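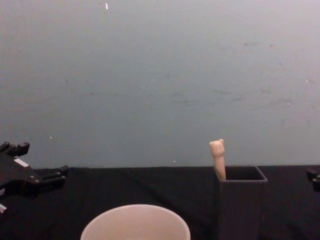 How do you get fold creases out of a black tablecloth without leaving shiny marks?

Iron it on the back side while it's still a little damp, with the heat set for whatever fiber is on the tag, and don't press down hard. The shine comes from a hot iron flattening the face of the fabric, and dark colors show it far more than light ones.

Table & Linen Board > Cloths and Covers > Black cloth with white dishes, worth the trouble?

gravyboat_west
Posted 2023-05-21
I read the sticky at the top and I still have doubts, so I'm starting a thread. I keep a black cloth on the table that sits against the wall, and I put a white bowl on it. Plain, round, thin rim. The bowl looks great. The cloth looks like I pulled it out of a suitcase. The creases catch whatever light there is and go gray.

The package says "Ultine Wrinkle-Free." I've washed it, dried it on low, taken it out right at the buzzer, and there are still folds. Has anyone ever owned a cloth with wrinkle-free on the package that was free of wrinkles? Or is that a thing we all agreed to stop complaining about?

hemline8
Wrinkle-free means it comes out of the dryer better than plain cotton would. That's all it means. Once it's been folded on a shelf for a month, you have shelf folds, and the finish doesn't do anything about those. I'd roll it on a cardboard tube and be done.

gravyboat_west
Then they should print that on the package. "Slightly Better Than Cotton."
Where do you keep a tube as long as a tablecloth? Serious question, I have one closet.

hemline8
Under the bed. Or fold the cloth once the long way and roll it on a shorter tube. You get one soft line down the middle and you can put a dish on it.

potluck_annex
I'm going to disagree with the whole idea. Black under white dishes is something stores do because it looks sharp from across the aisle. At home you're standing right over it, and you see every bit of lint and every grain of salt. I had black for two summers. I brushed that table more than I ate at it.
A dark gray or a brown gives you most of the look and half the work. Nobody at my house noticed when I switched.

gravyboat_west
I believe you about the salt. I don't believe you about gray. I tried gray and a creamy white bowl looks dingy on it. On black the same bowl looks clean. Could be my light bulbs.

potluck_annex
It's your light bulbs.

spoonrest
Chiming in on the wrinkle part. Everybody tells you to steam it on the table. I did that with a handheld steamer and it worked fine for the creases in the middle, and then I had damp cloth sitting on a wood top. I wouldn't do it again without something waterproof in between. I've seen this advice repeated all over and I wonder how many of the people repeating it own a wood table.

hemline8
Put an old towel under the section you're steaming and move it along as you go. I've done it for years on oak.

spoonrest
A towel gets wet too. But ok, if you keep moving it I can see it working. Hanging the cloth over a shower rod still seems safer to me, and it costs nothing.

dryer_sheet_denier
What is the cloth made of? No one has asked. If it's polyester you can tumble it on low with a damp washcloth for a short while and the folds mostly drop out. If it's cotton you're ironing, sorry. If it's a blend it does whatever it feels like.
Also skip the spray. I bought the Viren crease spray and it left pale spots on black that I had to wash out, so I was back to a wrinkled cloth with an extra load of laundry behind me. The listing had 3,000 reviews on it and I'd like to know how many of those people sprayed it on anything darker than beige.

gravyboat_west
Tag says blend. Of course it does.

casserole_hours
The Viren spray is fine if you hold it far enough back. I use it on navy napkins and never had a spot. You probably soaked it.

dryer_sheet_denier
I held it at arm's length like the can says. Navy isn't black. And napkins you can throw in the wash without clearing a table first.

casserole_hours
Fair on the clearing part. Still think you soaked it.

potluck_annex
Does anyone want to talk about fading? Because that's what finished mine off. The strip along the window side turned a rusty brown by August and the rest stayed black. I flipped it around and then I had two rusty strips. The Asell catalog claims their black is good for 2,000 hours of sun. Who sat there for that? I'd guess nobody ran it on a table with a ketchup bottle and a cat.

hemline8
Those numbers come from a lamp test on a swatch, I think. They're fine for comparing one cloth against another from the same maker. I wouldn't plan my decade around one.
For what it's worth, washing does more to black than sun in my house. Cold water, inside out if it's hemmed so you can do that, short cycle, and dry it in the shade. Don't wash it with towels. That's where your lint is coming from.

gravyboat_west
I have been washing it with towels.

hemline8
Well, there you go.

spoonrest
Going back to the bowl for a minute. Does yours have a rough ring on the bottom? A lot of white ones are unglazed on the foot, and they drag on the cloth and pull it into little ridges every time you move them. I blamed the fabric for a long time before I turned a bowl over. Very fine sandpaper, used wet, took the edge off mine.

gravyboat_west
Just went and felt it. It's a bit gritty. I'm not sanding a bowl because a stranger told me to, but I'll lift it from now on when I move it and see if the ridges stop.

casserole_hours
Or put a felt dot under it. Costs almost nothing.

dryer_sheet_denier
Felt dots come off in the dishwasher and then you find them in the filter. Lift the bowl.

potluck_annex
Or don't have a black tablecloth.

gravyboat_west
Update. Washed it alone in cold, tumbled it with the damp washcloth, put it straight on the table warm. The deep folds are gone. There are still faint ones on the left and I can see them from the couch when the lamp is on. Better than it was. I'm not ready to say it's fixed, and I want to see it after a few more washes before I take anything back about the package.

hemline8
Try pulling it tight over the far edge and clipping it where it hangs down. The weight of the drop does a lot overnight.

gravyboat_west
It's against the wall so there isn't much room behind it. I'll try binder clips on the ends tonight.

spoonrest
Put a scrap of cloth under the clips or they'll leave dents of their own.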